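Firier Tabletop Kit

The Firier Tabletop Kit is a two-arm robot workstation sold by Promska, a maker of small automation equipment based in Resville. It is meant for labs, colleges and training centers that want to teach or record handling tasks with soft goods. The kit went on sale in July and was revised in January 2025, when the wrist cameras and the control software were updated.

Design

The kit ships as a table, an aluminum frame and two arms that bolt to the front rail. The arms are white with black joints, and each ends in a two-fingered gripper. Patterned panels close off the back and both sides of the work area. Promska sells the panels in plain gray as well, but most kits leave the factory with the black-and-white chevron print. 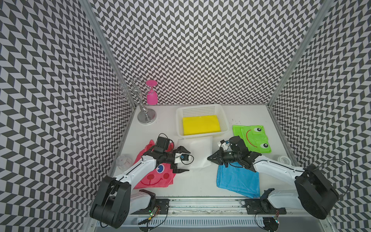

Setup takes one person an afternoon. The arms are calibrated one at a time and then together, and the software will not start a two-arm program until both have passed. The table and frame can stay in place when an arm is removed for service. Replacement fingers are sold in packs, and buyers may print their own from drawings that Promska provides.

Cameras

A fixed camera covers the whole table, and a small camera at each wrist gives a close view of the gripper tips. The wrist cameras were the main change in the revision. The earlier ones lost detail when the gripper came near an object, which made it hard to place the fingers on thin cloth. The new ones still soften at very short range, though seams and printed features can be made out.

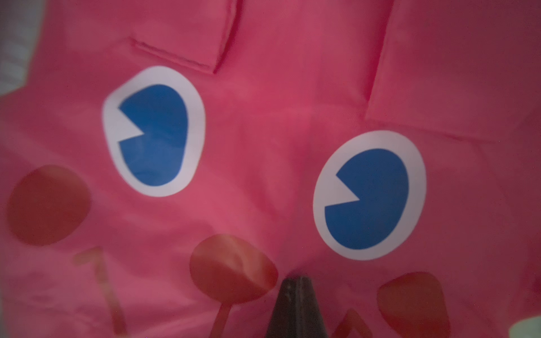 Wrist camera view of pink fabric with a cartoon face, with the tip of a gripper finger at the bottom.

Video from all the cameras is saved with the joint positions and can be played back in step. Recordings are stored on the control computer, which holds 500 hours at the standard setting. Older sessions have to be moved by hand.

Cloth package

The cloth package is an optional add-on priced at $627. It includes colored cloth items, some with printed faces, along with a white plastic basket and a set of starter programs. The programs cover folding, picking up and placing in the basket. They can be run as supplied or changed step by step in the editor.

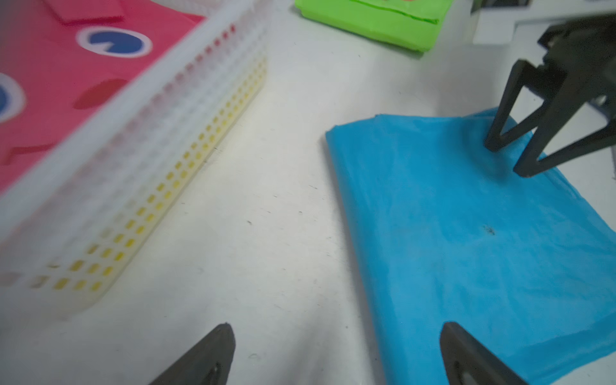 Items can be swapped for ones the buyer already has, but each new item needs its own set of recorded runs. The manual advises starting with thicker fabric and moving to thin material later. It also suggests keeping the same basket throughout a series, as a change in its height affects the release point.

Reception

Jinfeng Kong reviewed the revised kit for the trade newsletter Griffiths and logged 2,479 runs with the cloth package. The review praised the playback tool and the clear manual. It was less pleased with the editor, which froze 3 times during the test, and with the price of spare fingers. Kong found thin bags with sewn flaps the hardest items to grip cleanly and recommended slower closing speeds for them. 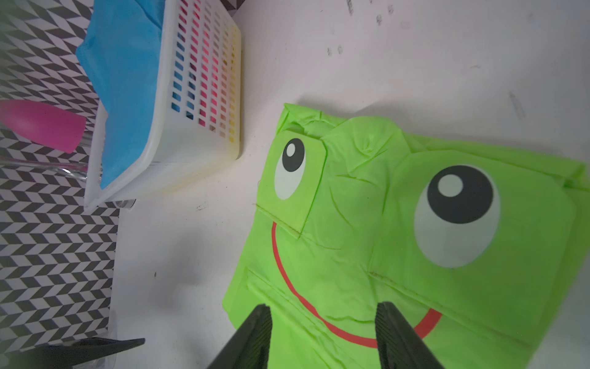

Support and warranty

Promska covers the arms for two years and the cameras for one. Gripper fingers and cloth items are treated as wear parts and are not covered. Support is by email and phone, and repairs are done at the Resville plant.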